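Robots at the returns bench, month one

Dec 1, 2021

Quick one tonight, I'm on early tomorrow and haven't packed a lunch yet.

A few of you asked how it's going at work since the arms went in. Short version – fine. Weird. Fine. Longer version below, typed fast, sorry.

For anyone new, I work returns at Kornenell. Bags, cases, pouches, small soft stuff mostly. People send it back, we open it up, look it over, decide if it goes back on the shelf or to the outlet bin or gets written off. I've been on that bench nine years. The job is hands and eyes and not much else. You get a feel for it. A zipper that's been forced feels different from one that's just stiff, and I could tell you which with my eyes shut.

In November they put arms on three of the benches. Sarden did the install. There was a meeting with slides, and a lot of us sat there with our arms folded waiting for the part where they said how many of us were going. They didn't say that. They said nobody was being let go "as a result of this phase", and you can imagine how the word phase went down in the break room.

So what changed. The arm does the picking up and holding and turning over. We do the deciding. Before, I'd grab a pouch, flip it, check the seams, check the lining, run the zip, flip it back, bag it. All day. My wrists were shot by the afternoon, had the braces and everything. Now the item gets held and I look at it on the screen and hit a key. Clean, outlet, scrap, or "not sure", and the not sures get walked over to the hand bench.

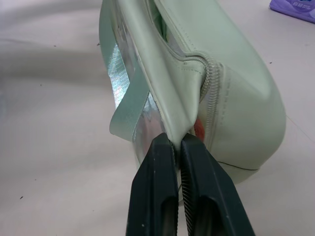

The pinch is what took them longest to get right. Soft things squash. Grab a padded side and the whole shape rolls away on you, grab a strap and it just dangles. A seam is better, there's something there to hold. We told the Sarden people that on day one and they did write it down, I'll give them that. A couple of us ended up standing with them most of one shift just saying no, not there, there. Kind of fun really. First time in years somebody asked me how I do my job instead of how fast.

Shiny stuff is still a pain. Anything see-through or with that rainbow finish, it looks different every time it's turned, and on the screen I can't always tell a scratch from a reflection. I hit not sure a lot on those. Got a little talk about my not sure rate. I said come look at one then. They did come look. No more talks so far.

Things I miss: touching the stuff, which sounds dumb. Also talking. When your hands were busy your mouth was free, and now everyone's watching a screen and the bench has gone quiet. We had a whole running arguement about pie crust that has basically died.

Things I don't miss: the braces. Sleeping with a numb thumb. The dust from the cheap linings, that got everywhere.

The pay question, because somebody asked. Same rate. There's supposed to be a bump for people who get trained to clear the jams and restart the thing, up to 11 of us to start with. I put my name down. So did pretty much everybody so we'll see. The training is off site at a place called Trinetti and they're paying the gas, which I want in writing.

The older ones on my shift are split. One is retiring early and says its nothing to do with the arms, and maybe it isn't. Another one loves it, hasn't stopped grinning, says her shoulders haven't felt this good since the kids were small. I'm somewhere in the middle. Ask me after the holiday returns hit in January, thats when we find out if three benches can keep up or if we're all back to doing it by hand with the arms parked up.

Also the Fiore line comes back in heavy after the holidays and it's all buckles. Good luck to the arm.

OK lunch, then bed. Will do the soup recipe next time, I know I promised – the one with the barley.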